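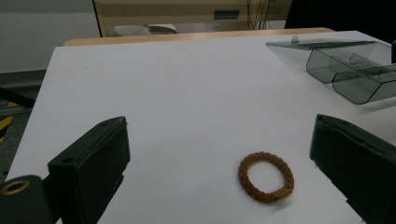
A brown braided bracelet on a white surface.

I was a tarot skeptic until April, when my sister dragged me to a reader above the bakery in Postness and I came home with my own deck (the Pavberg, 78 cards, very moody blues). Now I pull one card before coffee every single morning!

Card 14 is Temperance, and it kept coming up for me, 5 times in one month. My first reader said patience. The woman at the Gretivholm moon fair said stop mixing work with family, and boy, did that one land. I called my boss the next day.

If you're just starting, skip the big ten-card spreads. Pull one, write down the first thing that pops into your head, then look it up. I've filled nearly 141 pages of a notebook this way, and half of it is me complaining about card 18, the Moon. I still don't like that card. The Leka deck draws it with a crab the size of a dog.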